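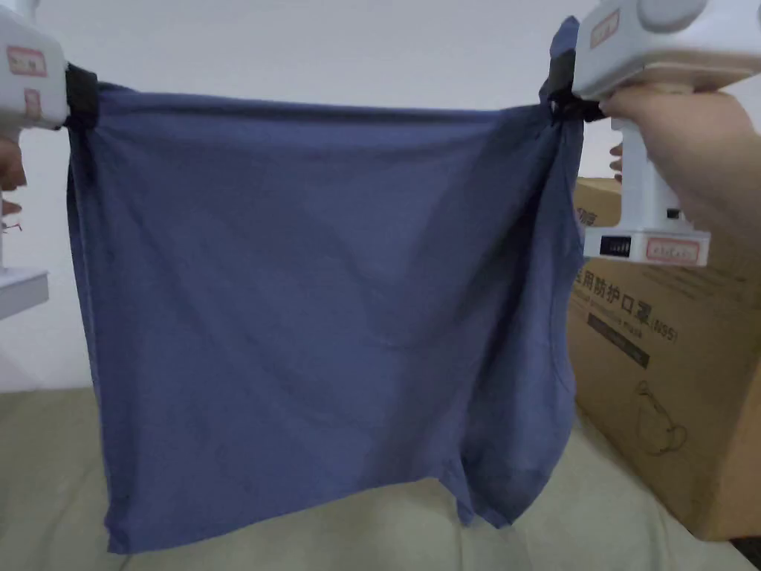 Section 17: Setting up job grades and pay bands

Print | E-mail
March
By Meirion Cadwaladr

This section covers the first set-up of job grades in Astemar and the pay bands that go with them. You need the Pay Administrator role. If you only have the Viewer role you can open the Grades screen, but the Add and Edit buttons are greyed out.

Finish Section 16 (Importing staff records) before you start. Grades can be created without any staff in the system, but you can't test them.

17.1 Before you begin

Have the following to hand:

- your list of job titles, with one line for each title and no duplicates
- the lowest and highest full-time salary for each grade
- the standard full-time hours for each site
- the date your pay year starts

Part-time salaries must be entered at their full-time rate. Astemar works out the part-time figure from the contract hours on the staff record.

17.2 Create the grades

1. Sign in and choose Pay, then Structure, then Grades.
2. Click Add grade.
3. Type a short code. Codes can have up to four letters or numbers. Spaces are not allowed.
4. Type the full name of the grade as it should appear on letters and payslips.
5. Choose the position of the grade in the order. Position 1 is the lowest paid.
6. Click Save. The grade appears in the list with the status Draft.
7. Repeat steps 2 to 6 for each grade.

Note: You can change the name of a grade at any time. The code can't be changed once the grade is live. If you make a mistake in a live code, close the grade and create a new one.

17.3 Add the pay bands

1. Open a draft grade and choose the Bands tab.
2. Enter the minimum and maximum salary. Leave out the pound sign and any commas, so 4000 is accepted and 4,000 is not.
3. Choose Stepped or Open. A stepped band has fixed points between the minimum and maximum. An open band has none.
4. For a stepped band, enter the number of points. The smallest number allowed is 2.
5. Click Fill points. Astemar spaces the points evenly. Type over any point you want to change.
6. Enter the date the band takes effect, then click Save.

Caution: A band with no effective date is treated as starting on the first day of the current pay year. If the pay year is already under way, this creates back pay for everyone in the grade. Check the date before you make the grade live.

Bands may overlap. Where the top of one grade is higher than the bottom of the next, a yellow bar shows the overlap on the Structure chart. The bar is for information only and will not stop you saving. 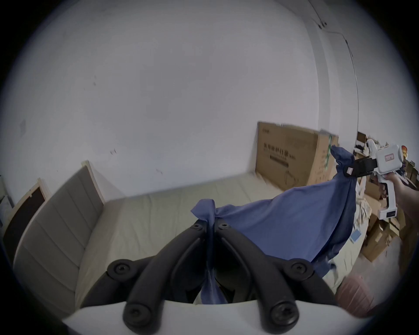 Blue cloth held by two gathered corners.

17.4 Match jobs to grades

1. Choose Pay, then Structure, then Matching.
2. Unmatched job titles are listed on the left. Tick one or more titles.
3. Choose a grade from the drop-down list and click Match.
4. When the left-hand list is empty, click Check.

The check compares each person's salary with the band for their grade. Anyone paid outside the band is listed as Below or Above. In the Skornham sample data, which has 291 staff records, the check finishes in under a minute.

Do not raise or lower a salary to clear a warning at this stage. Record a reason in the Notes box and deal with the change through the normal pay review (Section 19).

Note: Allowances such as shift pay and first aid pay are left out of the check. To include an allowance, open it under Pay, then Allowances, and tick Count as basic pay.

17.5 Make the structure live

1. Choose Pay, then Structure, then Publish.
2. Read the summary. It shows the number of grades, the number of matched jobs and any open warnings.
3. Enter the name of the person who approved the structure.
4. Click Publish. A second Pay Administrator must sign in and confirm.

Caution: Publishing locks all grade codes. Save a copy of the summary first, using Export.

If the second confirmation is not given by midnight, the request lapses and the grades go back to Draft. Nothing is lost, but step 4 must be done again.

For moving grades across from Lacson, see Appendix C.

Last updated: March, Ertuğrul Taşdemir

Print | E-mail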